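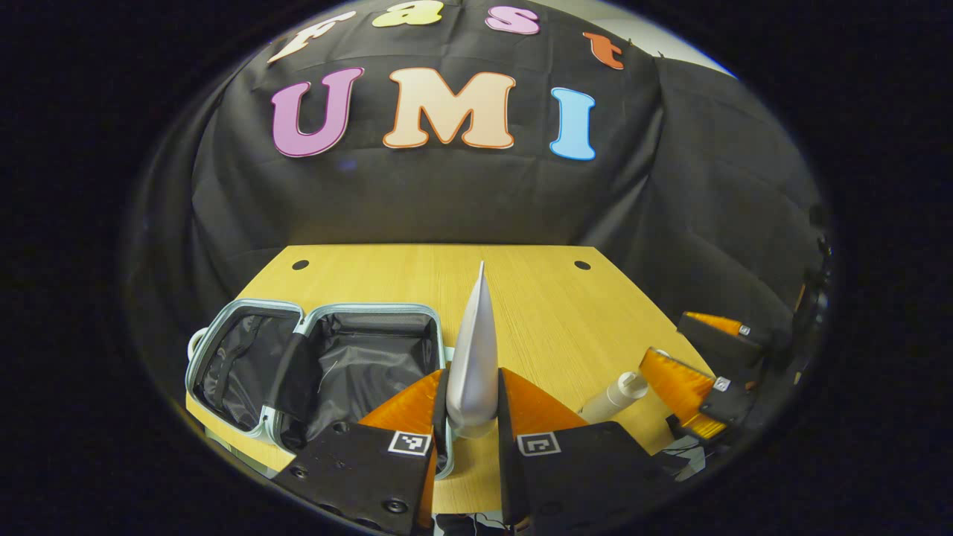
By the Editor, Merport Line Users' Newsletter

10 April 2021

I went down to Hosier station again last week to see how the platform work is getting on, and I came home with muddy shoes and not much else to report. The second track between Hosier and Merport was supposed to open last August. We now have 7 miles of new rail sitting there looking very nice, and not one train on it!

The trouble is the signals. Ticona, the contractor, has put in the cabinets along the first stretch, but the cable that joins them up has only reached the Kudovon crossing. Four cabinets past the crossing still need power. I asked at the site office when that might happen and got a shrug and a phone number (I've called it twice and left messages).

Meanwhile the rest of us are still on the replacement bus. I don't mind the bus so much in the morning, but the evening one leaves two minutes before the city train gets in, and I've watched it pull away more often than I care to say. 294 of you signed our letter asking for a later departure - thank you! - and the railroad has promised a written answer.

If you've missed that connection, keep your ticket and send us a copy. The parking lot on the Merport side stays closed for now, so use the street entrance.

Comments (2)

trackside_mom: The bus driver told me he'd wait if dispatch let him. Can we put that in the letter?

Merport commuter: Any word on the elevator? My dad can't manage those stairs.

Recent items
Bus stop at Kudovon crossing has moved
What we asked the railroad about fares
Hosier ticket window: new hours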